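Can robots do the chores yet?

Many jobs in a home or a factory are the same few movements done again and again: pick something up, turn it round, put it down in the right place. You might think a robot could easily take those over. Some robots can, but only for some of the jobs.

What robots are already good at

Factories have used robot arms for a long time. An arm can weld the same spot on 200 car doors and never get bored. It works because every door arrives in the same place, facing the same way. The robot doesn't need to understand what a door is. It just repeats its moves.

Homes are different. Socks end up under beds. Mugs have handles that point in all directions. A robot vacuum cleaner copes because it has one flat job to do, and even then it can get stuck on a rug.

Why soft and tangly things are hard

A brick keeps its shape when you lift it. A towel doesn't, and neither does a wire. Computer power supplies are a good test, as each one is a hard metal box with a floppy bunch of wires attached. The box is easy to hold. The wires can hook on to the next bunch, or hang over the side of the carton.

A robot hand with several fingers can change its grip, a bit like yours can. But more fingers means more joints to control, and the robot has to decide what each one should do. 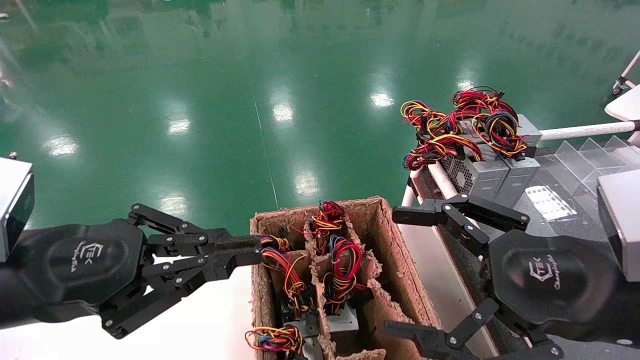
How does a robot learn a job?

One way is for a person to steer the robot while a computer records every movement. Wiesława Krajewska teaches robots at a workshop in Sedthorpe. She may repeat one simple job 100 times before the robot tries it alone. If it fails, she goes back and shows it some more.

So, will a robot tidy my room?

Not this year. Robots can fold some clothes and load some dishwashers, but they are often slow and they make mistakes. A job that takes you 10 seconds might take a robot several minutes. Factories will probably get helpful robot hands first – floors there are flat and things are kept in order.

Last updated: July

More to read
How does a lift know where to stop?
Why do magnets stick?
What happens inside a washing machine?
Who invented the conveyor belt?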